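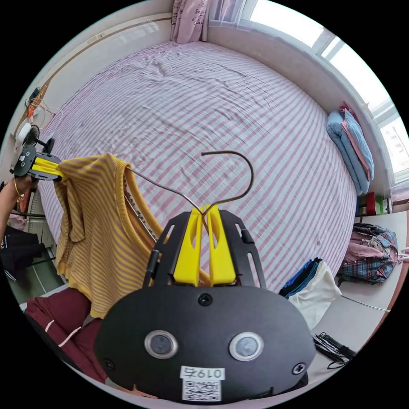

How to hang knitwear on wire hangers without ruining the shoulders

Most advice about jumpers and knit tops says to fold them and never hang them. If you have drawers, do that. If your storage is a rail and a single shelf, as it is in a lot of rented rooms, some of the knits will have to go on hangers, and often the hangers are thin metal ones.

Light knits cope with this well enough if they go on properly. Heavy ones need the folded method further down the page.

What you need

A bed or other flat surface larger than the garment
A wire hanger with smooth shoulders
A damp cloth and a dry one
Two strips of felt or old T-shirt cotton, each as long as one shoulder of the hanger
A needle and thread

Check the hanger

Run a dry cloth along the whole length of the wire, including the hook. If it catches, there is a burr, and a burr will pull a loop out of a knit the first time you take it off the rail. Rub it down with fine sandpaper (I finish with 300 grit) and wipe away the dust. Brown marks on the hook matter less than marks on the shoulders, but clean them anyway. Throw out any hanger with flaking on the part that touches the clothes.

Bend the shoulders if they are uneven. Hold the hanger by the neck, just under the hook, and press each side down gently until they match.

Pad the shoulders

Wrap a strip around each shoulder wire, starting at the neck and working outwards, then stitch the end down. Keep the layer thin. Thick padding makes a bump of its own, and it makes the hanger hard to get through a narrow neckline. I use felt offcuts from Rovari, a fabric shop near me, but a cut-up T-shirt grips nearly as well.

Put the top on

1. Lay the top on the bed, front facing up, with the sleeves out to the sides. A tightly made bed is easier to work on than a duvet.

2. Smooth it from the middle towards the side seams. Make sure the hem is straight and not rolled under.

3. Feed the hanger in from the bottom hem, hook first, and bring the hook up through the neck. Do not push the hanger down through the neckline. Ribbed necks stretch easily and take a long time to recover.

4. Hold the neck of the hanger with one hand. With the other, take the outer edge of one shoulder and draw it along the wire until the seam lies on top.

5. Do the same on the other side. With stripes, look at whether they run level from one side to the other. If they slope, one shoulder is further along than the other.

6. Lift by the hanger and let the sleeves hang. Give the hem a light tug on both sides to settle it.

If the ends of the hanger poke out past the shoulder seams and lift the sleeve, the hanger is too wide. Bend both ends inwards a little or use a child's hanger.

Heavy jumpers

Fold the jumper in half lengthways with the sleeves together. Lay the hanger on top with the hook at the armpit. Fold the body over one shoulder of the hanger and the sleeves over the other, then tuck the ends under the bottom bar. The weight is spread along the fold and nothing pulls on the shoulders. It takes up more of the rail.

Getting rid of shoulder bumps

Lay a damp cloth over the bump and leave it for ten minutes. Take the cloth off, pat the knit flat with your palm and let it dry where it is. Wool usually goes back the first time. Acrylic can need a second go, and cotton sometimes needs a full wash.

On the rail

Leave two fingers' width between knits. Pressed together, they pick up each other's fluff, and the hems crease. Turn all the hooks the same way so that one hanger can come off without dragging the next.

In August I take everything off, wash it and store it folded until the weather turns. The hangers go in a bag on the shelf with the padding left on.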